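3.2 Vessels and the pouring task

The household study at Lelgate covered 222 pours, all between pairs of everyday drinking vessels and all carried out over a plain tabletop. Participants in the earlier Toledo survey had named pouring from one cup to another as the kitchen task most likely to end in a spill, ahead of carrying and stacking. We therefore limited the present section to transfers from a clear plastic cup to a stainless steel cup (Figure 2).

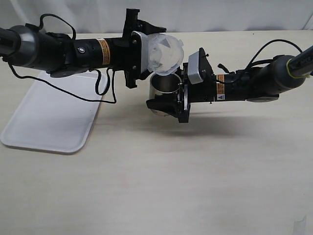 Olaia Sotomayor, commenting on an early draft, objected that most people set the receiving cup down before they pour, and that a held cup adds a second source of error. She asked that the two cases be scored apart. We accepted the point, and Table 4 now reports held and resting cups in separate columns.

Figure 2. Plastic and steel cups during a transfer.

Spills were graded on the 5-point Bristulell scale, in which the lowest grade marks a clean table and the highest a pour that had to be stopped. Two raters graded each pour on their own, and disagreements were settled by Abilio Requena. Grades for resting cups were lower overall, although the gap narrowed when the contents were dry.

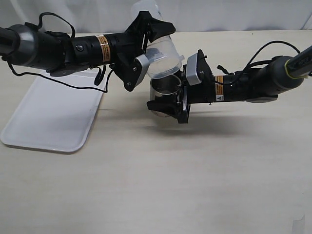

Rim position was the strongest predictor of grade in both columns. Pours begun with the upper rim well to one side of the lower cup were graded worse than those begun directly over it, at every fill level tested. In Figure 2 the open rim of the plastic cup is angled over the mouth of the steel one, and pours begun in this arrangement formed the reference group. Fill level had a smaller effect, and the Nundo replication found the same order of factors.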